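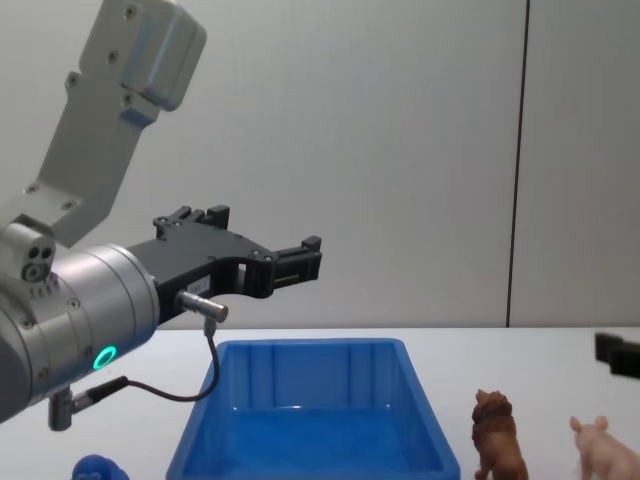
Why does each gripper have its own cable outside the arm?

The grippers take power and data through a single connector at the tool end, and an outside cable can be swapped without opening a joint. The cost is a loop that has to be kept clear of the work. The routing is covered under Cabling.

Two-Arm Sorting Table, Esora Workshop, Brenddale
Build gallery. Text and photos: Horácio Rocha. Wiring and control: Arnaldo Cardoso.
Page updated 12th April

This gallery follows the two-arm table in the back bay at Esora, from bare frame to repeated pick and place. Two arms face each other across a white top. Each has a parallel gripper. The task is small: take a toy animal from the table, put it in a plastic bin, take it out again, put it back on the table. Toy animals were chosen for their awkward shapes. A cube will sit square in almost any jaw and tells you very little about the fingers.

Entries are in build order. Click any thumbnail for the full size. Members who only want the settings can go straight to Control.

FRAME AND TOP

Frame on the floor
Welded steel from the Bodon bench that used to be by the lathe. Old vise holes plugged and ground flush. One leg was short and got a threaded foot.

Cross members going in
Added under each arm position. The first trial had an arm bolted near mid-span and the top moved visibly every time the arm stopped. Stiffness under the base matters more than total weight.

Leveling
Machinist's level across both diagonals, feet adjusted, locknuts tightened, then checked again the next morning. It had shifted slightly. Second adjustment held.

Top fitted
White top, plain surface in use. White was picked so that small dark parts can be found when they drop. It also throws light back up onto the underside of the wrists, useful when checking connectors. The drawback is that pale objects have poor contrast against it – the pink pig is worse than the lion in this respect.

Base plates
Drilled from a paper template, then opened out on the mill after the template turned out to have been printed at the wrong scale. Print a ruler on the sheet next time.

MOUNTING THE ARMS

First arm on its plate
Lifted by two people with a strap under the lower joint. Do not lift by the wrist. Bolts run in by hand first, then torqued in a cross pattern.

Second arm
Same plate, same bolts, turned to face the first. The two work areas overlap in the middle of the table and nowhere else. The overlap was laid out with masking tape before any software limits were set.

Reach check
Both arms jogged by hand controller to the center line. Either set of fingers can get past the middle with some margin. The margin is also how they collide, so see the zone entry below.

Back panels
Large light gray panels, matte, standing behind the table. They stop the view of the rest of the shop from changing behind the work. The joint between panels was left untaped. Tape was tried and it curled.

GRIPPERS

Adapter ring
Turned from bar stock on the shop lathe. The locating pin is on the ring, so the gripper can only go on one way round. The earlier ring had no pin and the gripper came back a few degrees off after each removal.

Gripper on the bench
Black parallel-jaw unit, bought used and stripped for cleaning. The slides were packed with dried grease from the last job. Cleaned, wiped down, light oil only.

Finger blanks
First set printed solid. They flexed at the tip under full closing force and the jaws met at an angle. Second set has a thicker root and a shorter overhang.

Ridged tips
Small horizontal ridges across the tip. Smooth faces let a figurine rotate about its own long axis while being lifted, so it came down on its side. Ridges stopped most of that. Spacing was a guess and has not been tuned.

Closing force
Set low. At the factory setting the jaws marked the soft plastic. Force was reduced until the lion slipped, then brought back up one step. The pig needed one step more, having a rounder body and less to grip.

CABLING

Wrist connector
Short metal connector on the gripper side, second one lower on the wrist. The cable is a plain run between the two with no splice. A right-angle plug would sit closer in but was not in the drawer.

Loop length
Too short and it pulls tight at full wrist rotation. Too long and it sweeps the bin. The length was found with a piece of string, turning the wrist end to end and marking the string at its tightest. Add a little and stop there.

What went wrong with the first loop
It caught under the bin rim on the way up and lifted the bin with the gripper. Nothing broke. The approach path now comes in from above and the loop hangs outside the rim, on the side away from the pick point. If you change the wrist angle in the program, run it once at low speed and watch the loop through the whole move.

Strain relief
None at the wrist at present. Arnaldo wants a printed clip. I would prefer a soft wrap, as a clip gives the cable a hard edge to bend over. Not settled.

Down the arm
From the wrist back to the base the cable is held by hook-and-loop straps. Zip ties were used on the first version and cut into the jacket at one joint. Straps are slower to fit and easier to move.

THE BIN AND THE ANIMALS

Bin
Blue plastic storage bin with a rolled rim and ribbed inner walls. The ribs keep the walls from bowing when a jaw touches them. The glossy floor is a nuisance: it reflects the overhead lights, and the reflection moves with your head when you are trying to judge height. A sheet of gray felt was tested and then removed, since the pig's feet dragged on it.

Bin location
Held by position only, with no stops. Pencil marks at the corners were the first method and wiped off during cleaning. A corner jig is on the list. Until then, re-teach the bin position if anyone moves it.

Lion
Brown, with a shaggy mane. Grip across the body and stay clear of the mane. The mane gives a different width each time depending on angle and the jaws stall early, which the program reads as a good grip. Two drops traced to this before the pick point was lowered.

Pig
Pale pink, round, ears raised. Ears are the highest point and set the clearance height for the move over the rim. Facing direction does not matter for the pick but it does for the release. Nose toward the wall is more stable.

CONTROL

Cabinet
Supplies at the bottom, controllers above, emergency stop relay by itself on the top rail. Every wire has a number at both ends. The numbers match the sheet taped inside the door. If you change a wire, change the sheet.

Emergency stop
One button on each long side of the table, wired in series. Pressing either stops both arms. Test both at the start of every session, including sessions where you only plan to move one arm.

Zones
The center of the table is a shared zone. An arm asks for the zone, waits, enters, leaves, and gives it back. The Mota scheduler handles the request. The waiting arm parks level with the far side of the shared area with its fingers pointing in, ready to go. It looks closer than it is.

Speed
Everything on this page was run at 15 percent of rated speed. Higher speeds work with empty jaws. With an animal in the jaws, the stop at the end of the move is the limit, and the figurine tilts before anything else complains.

Program listing
The main program is 2,541 lines, most of it taught positions and comments. A cleaned-up version without the dead code is in the shop folder. Use that one. The long version still has moves from the old table height and will drive a finger into the top.

RUNS

First full cycle
Lion into bin, lion out of bin. Done at walking pace with a hand on the stop. The release was too high and it landed on its side.

Run of 100
First unattended count, with one of us in the room but away from the table. All failures were on release, none on pick. Release height lowered after this.

Run of 1,000
Split over several evenings. Finger screws had backed out by the end and one jaw had play in it. Thread locker was added to the finger screws and the run has not been repeated since. Treat the result as a test of the screws.

Wear on the fingers
Tips after the long run. Ridges are rounded on the leading corner and sharp elsewhere, which suggests the approach is slightly off square. The wrist angle will be corrected before a new set is printed.

STILL TO DO

Corner jig for the bin.
Strain relief at both wrists, type to be agreed.
Handover from one arm to the other inside the shared zone. This has been run with empty jaws only.
New finger set, same outline, softer pad on the gripping face.
Better light from the side. The present overhead light is even but flat, and height is hard to judge by eye.

The table is booked through the Esora board like any other machine. Induction is required before use, and the next one is in May. Drawings for the adapter ring and the finger blanks are in the shop folder under the table's name. Corrections to this page go to Horácio, wiring questions to Arnaldo.

Previous gallery: Rebuilding the Bodon bench
Next gallery: Dust extraction, main room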